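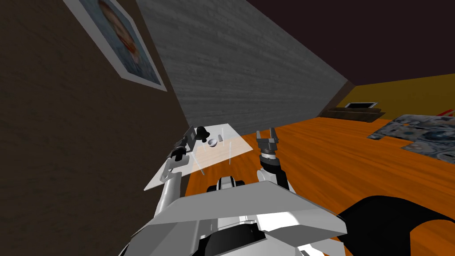 Unit 6. Reflection and Transmission at Glass Surfaces
Notes prepared by Henrique Veloso. Revised Jun 29, 2020.

6.1 Normal incidence

When light traveling in a medium of index n1 meets a flat boundary with a medium of index n2, part of it is reflected and part is transmitted. At normal incidence the reflected fraction is

R = ((n1 - n2) / (n1 + n2))^2

For air (1.00) and ordinary window glass (1.50), R = 0.04. A pane has two surfaces. Ignoring absorption and adding up all the internal passes incoherently, the total transmitted fraction is

T = (1 - R) / (1 + R) = 0.923

Students often write 0.92 by subtracting 0.04 twice. The answer is close, but the method fails for high-index materials and will not receive full credit.

6.2 Oblique incidence

Away from the normal, the two polarizations must be treated separately. The s component has its electric field perpendicular to the plane of incidence, and its reflectance rises steadily with angle. The p component falls to zero at Brewster's angle and then rises steeply:

tan(θB) = n2 / n1

For air to glass with n = 1.50, θB = 56.3 degrees. Both components approach 1 at grazing incidence. A glass tabletop seen from nearly overhead passes most of the light from the floor below it, while the same tabletop seen from a low angle behaves much like a mirror.

6.3 Refraction and lateral shift

A ray leaving a parallel-sided plate travels in its original direction but is displaced sideways by

d = t sin(θ1 - θ2) / cos(θ2)

where t is the plate thickness. The displacement is zero at normal incidence and approaches t at grazing incidence.

6.4 Absorption

Inside the plate, intensity decays as exp(-αt). For a thin clear pane over the visible range (400 nm and up) α may be taken as zero in this course. Do not carry this over to the infrared. Tímea Bíró's supplement on the Stoton samples covers the region past 2000 nm and is required reading before the lab.

6.5 Problems

1. Find T for a single pane with n = 1.70. Compare with the result of subtracting R twice.

2. Plot R for both polarizations from 0 to 90 degrees, n = 1.50. Mark θB.

3. A 10 mm plate is viewed at 60 degrees from the normal. Find d.

4. Repeat problem 1 for two parallel panes separated by air - treat all four surfaces.

Submit written work to Jomar Dalisay, room 114.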